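January, 4:30 pm
Shellac batch 22, drying notes

Brushed out the new batch on maple offcuts this morning. Two-pound cut, dewaxed flakes from Ukholm, alcohol from the same drum as last time. Flakes took longer to dissolve than batch 21 and there was still a soft lump at the bottom of the jar after lunch yesterday. Strained it twice through a paint filter. Color is a bit darker than I wanted.

First coat was touch dry in 43 minutes with the heater off. Second coat dragged. I could see brush marks near the end grain on three of the offcuts, and those are the ones I sanded with 137 on the label, which is Tài's own sheet number and not a grit. Please write the grit on the sheets. I think they were 220.

Scuffed everything lightly after the second coat and wiped down. Third coat went on with the pad instead of the brush. Much better. The pad wants less alcohol than I have been giving it. Squeeze it out until it barely wets the back of your hand.

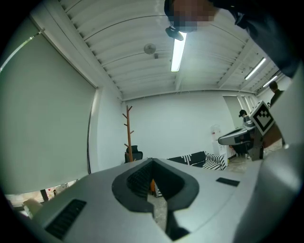
Hằng thinks the drag is old flakes and has little to do with the brush. She says the Ukholm bag was opened last summer and left folded over with a clip, and that flakes kept that way stop dissolving properly well before they look bad. She would throw out the rest of the bag and start a fresh jar before anyone touches the Đặng tabletop.

She may be right about the lump. I don't want to throw the bag out yet. Plan is to make 100 ml from the old bag and 100 ml from the unopened Husteck one, same cut, same jar size, and brush them side by side on one board. Grit marked in pencil on the back this time.

Other things:

The wide brush is shedding. Took four hairs out of offcut C with tweezers. It goes to glue duty.

Lids on the small jars are sticking again. Wipe the threads before closing.

Yến needs the long bench clear by 9 tomorrow for the drawer fronts. Offcuts A to F are on the top rack, face up. Don't stack them, the third coat still takes a fingernail.

Ordered more alcohol. Thắng has the receipt.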